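Tabletop Sorting and Packing: What Goes in the Case and What Stays Out

Ro-un Lim
Project report, final version
Course: Everyday Design 2, handed in June

1. What the project was

Short version: a box of mixed stuff, a hard case, one table. How do people decide what gets packed first, and does the layout on the table change that. I got interested in this because every time I pack for anything I put everything out on the bed first and then pack it in a totally different order from how I laid it out. Wanted to know if other people do that too.

First plan was clothes. Dropped it. Clothes fold, and then you are measuring folding, and some people fold really well and some people ball it up. So household things and toys instead, stuff with a fixed shape mostly. Plush is the exception and it turned out to be the most useful part, see section 5.

Sixty minutes per sitting was the limit we got for the room, so everything below is built around that.

2. Background reading (short)

Did not find much on packing as such. Plenty on how people sort things, card sorting and so on, and a lot of travel advice that all says the same thing, heavy at the bottom, soft in the gaps. Nobody in the travel pages says where the heavy thing should be before it goes in. That was the gap I was going for.

Valdovinos, the course reader, has a chapter on kitchen layout that I used a lot. Main idea I took is that people reach for what is near and turned the right way, and only think about size after the second or third item. She is writing about pans but it works for a table too. I come back to this in the results.

3. Materials

The table: white top, a little blotchy, has a few small holes in it. The holes matter more than I expected because small round things can settle in them. The case: black, hard shell, laid flat, handle facing the middle of the table. Handle direction was kept the same every time.

The objects came from the Tarko bin (the shared props bin down the hall) and from my own place. Used in the part I am reporting:

suitcase, black, hard shell
oval plate, pale
toy fire extinguisher, red
strawberry, small
orange slice, toy
yellow plush, knobby

The plush caused an argument. Half the people called it bananas and the other half called it ginger. In the notes it is just "yellow plush" because I got tired of writing both.

Borrowed a second case from the Hullitik project for the pilot but it had wheels that rattled and the zipper stuck so I gave it back. All the real sittings used the black one.

4. Method

Each person stood at the table and got the same instruction read from a card: pack what you would want to keep together, leave the rest, say out loud when you are done. No time pressure besides the room. Case closed at the start, so opening it is the first decision, and some people moved things out of the way before opening and some just opened it and pushed stuff with the lid. I wrote that down as "clears first" or "opens first".

Two layouts. Layout A is a loose spread, things with space between them, big thing on one side, small things wherever. Layout B is a row along the table edge, smallest to biggest. Same objects in both.

I reset the table by hand between people from a sketch. Should have taped marks down. Didn't, because the tape from the Dornetti shop left glue on the top in the pilot and it took ages to get off. So positions are a bit different each time, maybe a hand's width. I think this is ok for what I am claiming but a better version would fix it.

Layout A is the one that gave most of the interesting stuff. The toy extinguisher goes in the middle, lying on its side. The plate sits above it toward the top of the table with the long way running up and down. Strawberry near the plate's lower edge, off by itself. Orange slice and plush together up at the top.
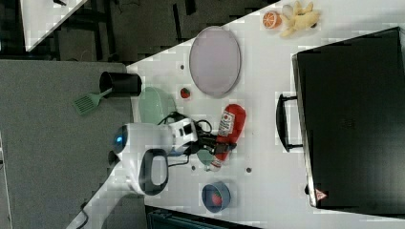

Which object should go in the case first?

The extinguisher. It is the stiffest long thing in the set apart from the plate, and if it goes in last it ends up on top of the plate and the lid presses on it. Put it along one side of the case, then the plate flat beside it, then the plush over or around the plate. Fruit goes in whatever gap is left.

That was the answer I had written down before the sittings as the "expected order" and it is what I compared people against. It is not the only good order. One person did plate first with the plush under it like a cushion and that closed fine.

5. Results

5.1 Opening

In layout A most people cleared first. In layout B most opened first, which makes sense, the row is along the edge and out of the way of the lid. The people who opened first in layout A had to go back and pick something up after, usually the plush.

5.2 First item

This is where I was wrong. I expected size to decide it. What people grabbed first in layout A was the extinguisher but when I asked them why they said because it was in the middle or because it was red. Only one said because it was long. So same first move as my expected order but for a different reason, which I guess is the Valdovinos point about near things.

In layout B the first item was nearly always at one end of the row. Big end or small end, about even. The middle of the row got left for last and people looked kind of annoyed by then.

5.3 The plate

Everybody was careful with it. Two hands, a lot of looking inside the case before putting it down. I asked at the end if they thought it was breakable and most said they didn't know so they acted like it was. Good note for anyone doing this again: an object people are unsure about slows down everything after it too. They were slower with the strawberry if the plate had just gone in. I don't have timing good enough to prove this, it is from my notes.

5.4 Small things

Strawberry got forgotten more than anything. It is tiny and when it sits by itself on a white top you would think it stands out, red on white, but people were looking at the case by then. Several said "done" with the strawberry still on the table. When I pointed at it they either laughed and put it in or said they had decided to leave it. I believe some of them.

The orange slice did not get forgotten. It was next to the plush in layout A and people picked the two up one after the other, sometimes in one trip. So a small thing next to a bigger soft thing gets packed and a small thing alone doesn't. This is my favorite finding and I would build the next project on it.

5.5 The plush

Used as filler by almost everyone. Also used as a tool, two people pushed the other things along with it. It was the only thing anybody took out again after packing, mostly to try it in a diffrent spot.

6. The scoring

I gave each packed case a score out of 100. Points for lid closes without pushing, nothing on top of the plate, small things not rolling around when the case is tipped, everything the person wanted in is in. Best score was 79, layout A, a clears-first person. I am not reporting averages because the groups were uneven, two people left early and one sitting got cut when the next class needed the room.

Scoring problem: the tipping test. I tipped the case by hand and I don't think I tipped it the same way each time. By the later sittings I was gentler with it. So later scores are probably a bit kind.

7. Problems

Positions not fixed, said that already.

The holes in the table. The strawberry could end up near one and then people picked it up with more of a pinch. Changes how long it takes. Cover them next time, a plain sheet would do it.

The case handle. I kept it facing the middle so it sticks out toward the objects, and a few people bumped it. Turning it away would be cleaner but then the lid opens the other way and they have to lean over. Not sure which is worse.

The card. "What you would want to keep together" confused people. Three asked "together with what". Better wording would be "pack what you would take with you". I changed it in my head around halfway but kept reading the old one so it stayed the same for everybody.

Names for things. Same problem as the plush but also the extinguisher, some people said "the red can" and I had to guess which one they meant on the recording. Should have had a name list on the card.

8. What I would do next

Only small things, in pairs and alone, with one soft thing. See if the strawberry still gets left when it is touching something. Skip the plate.

Also try starting with the case already open. The opening decision is nice but it mixes with everything after it and I couldn't pull it apart.

A bigger set might be good. The Tarko bin has over 200 things in it, and with six there isn't much room for anyone to run out of space, so nobody really had to choose. Leaving things out was by taste and not because they wouldn't fit.

And a pair version, two people packing the same case. Tried it once at the end with whoever was still around. They talked the whole time and packed the plate last. No idea what that means, one try only.

9. Notes for whoever takes the props after me

Plate goes back on the low shelf, not in the bin. The strawberry and the orange slice are in the small bag inside the case pocket. The plush is mine, I want it back please. Sketches for layout A and B are in the folder, A is the messy one with the coffee ring. Score sheets are behind them, the ones with a line through are from the pilot and should not be used.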